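Workshop Tips: Showing a Robot Arm What to Do

By Zerrin Ekinci
Nov 19, 2019

In our workshop at Yalçınkaya we teach the arms by showing. A person moves the arm through the task, by hand or with the remote control, and the computer keeps the movement. In August I had to train three new colleagues, and I wrote these tips for them on a sheet of paper. Later Adelmo Galli asked me to put them on the page, so I cleaned up the spelling and added some things I had forgotten.

Before you start

Read the task sentence aloud. It sounds childish, but when two people hear the same sentence they often understand two different tasks. "Put the cube near the pig" and "put the cube against the pig" need a different last centimeter. Agree on this first, write the sentence on the paper, and do not change it in the middle of the day.

Keep the teach pendant where your free hand can find it without looking. The red button must face up, with no notebook and no sleeve over it. Put your coffee on another table.

Wipe the gripper fingers with a dry cloth. Varnish dust collects on them, and then small parts slide when you close.

Choosing the objects

Use things that do not mind being pushed. For the placing task we like a small light cube and the gold piggy bank, which cost very little at the market. A shiny object is harder for the cameras than a dull one, so train with the shiny one too, otherwise you will have a surprise later.
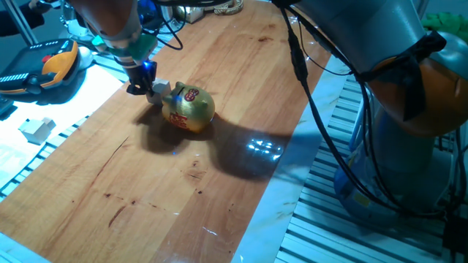
Moving the arm by hand

Hold the arm at two places, one hand close to the wrist and one hand above it. If you hold only the wrist, the elbow goes where it wants and the recorded path becomes ugly.

Stand with your feet apart and move slowly, in the speed you would pass a full cup of tea to your grandmother. Hüsnü Sarıgül is much stronger than me and his first recordings were all too fast. The arm can repeat such a movement, but it arrives with a bump.

Do not stop in the air to think. If you need to think, open the hand, go back and begin again. A pause of two seconds stays in the recording, and the robot will learn to pause there also.

Before the first real recording, make five or six that you throw away. Your shoulders need it more than the robot.

Moving the arm by remote control

By remote you do not feel the contact, so you must see it. Choose your chair before you begin and keep the same chair. I sit a little to the side, low, so that I can see the gap under the fingers. From straight above it is very difficult to judge the height.

Come down in two parts. First go over the place, quite high, and correct left and right. Then go down only, with the smallest step. Many beginners go diagonally and touch the neighbor object with the finger.

Shadows help more than people believe. When the finger and its shadow come together, you are close to the table. We have strong lights and a glossy board, so the shadow is big and there is also a reflection – look at the shadow and forget the reflection.

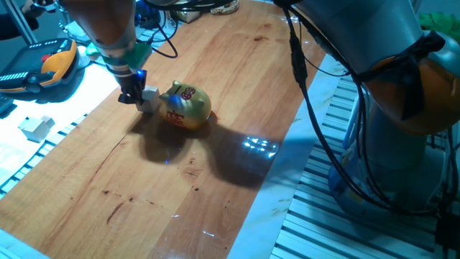
For letting go, open the fingers fully before you rise. If you open half and lift, the cube can hang on one finger and fall on its side. Count "one" in your head between opening and lifting. This small pause is allowed, it should be the same in every recording.

If the cube touches the neighbor too early, do not repair it with three little pushes. Delete the recording. A repair is a useful thing to teach, but it belongs to another folder with its own name. We call ours "Trevitz", after the street where the old workshop was.

Keeping the recordings in order

Give every recording a number and one word: good, bad or repair. Do it immediately. Last year we had 2,581 recordings without any word, and Alper Tatlı spent many evenings to watch them. He kept 859 for the placing task. The others were perhaps fine, but he could not be sure which sentence they belonged to.

Change the start position a little after each ten recordings. Move the cube the width of a hand, turn the pig, then continue. If everything starts from the same point, the arm learns the point and the first small change confuses it.

Write down also the lights. On a cloudy morning we switch on the second row, and I put a small "L2" beside the number.

Small things

Cables: let them hang in a wide loop and check that the loop stays free when the arm is fully stretched. Do this check with the arm, slowly, on both sides.

Tired eyes: after forty minutes change the person. The new person makes one trial recording before the real ones.

Scratches on the board: leave them. We polished ours once, and it only became more shiny.

Questions about the naming of folders please send to Hacer Dursun, she has the list.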